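Bimanual planner treats the glass as free space

r_oyelaran
Sep 5, 2023
Two arms facing each other over one table, parallel-jaw grippers, fixed overhead-ish camera. Task is the glass under the spout of a capsule coffee machine. Depth on the glass drops out, the voxel map marks those cells free, and the planner sends a finger straight through them. 21 plans out of 43 collided in replay. Voxel size is 8 mm. Start pose below.
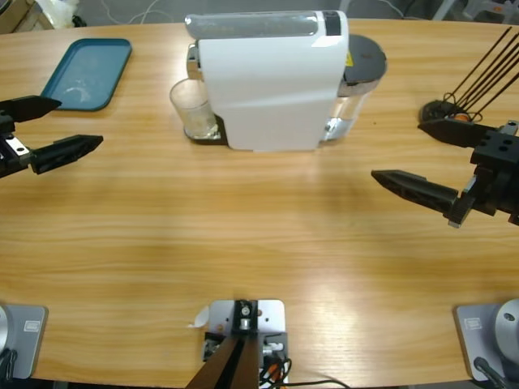
Start pose, both grippers open, glass on the drip tray.

ebenavides
Missing depth should be unknown, not free. Check your raycast. If you clear along rays with no return you get exactly this.

r_oyelaran
Clearing on no-return is off. The rays go through the glass and hit the machine behind it, so they are valid returns.

wulan_m
Then unknown handling won't help. Segment the glass in RGB, fit a cylinder, insert it as a collision object. The water tank is transparent too, so put a box around that.

ebenavides
Disagree on the cylinder. Your pose error goes straight into the grasp. I'd inflate the whole machine and only open a corridor for the approach.

wulan_m
Inflate it and the goal state is in collision before you start.

r_oyelaran
Tried the cylinder with 2 voxels of padding. Left arm plans now. Right arm still times out in IK, will post the log.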